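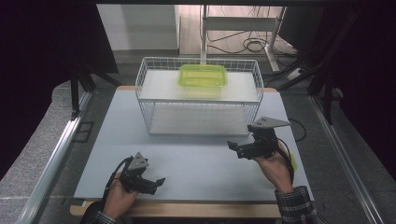
Fokley Wire Basket, White

A rectangular, open-topped basket in thin white wire, for cupboards, landings and the bit of worktop where post goes to die. Stand it on a table and tuck small tubs inside, or lay a flat panel across the upper part and you get a second level to fill with things you meant to put away.

Size and weight
Width 300 mm, depth 200 mm. Light enough to carry upstairs full, though we make no promises about what you have put in it.

Care
Wipe with a damp cloth and dry straight away. Not for the dishwasher – it fits, sadly, but the finish sulks.

Goes with
Bomarent shelf panel, white
Fabbri shallow tub, lime green or clear

Delivery
Sent flat-boxed from our Terkport warehouse. Orders placed before noon leave the same day. Baskets bent in the post are replaced free; baskets bent by sitting on them are not.

Back in stock 27/04/2021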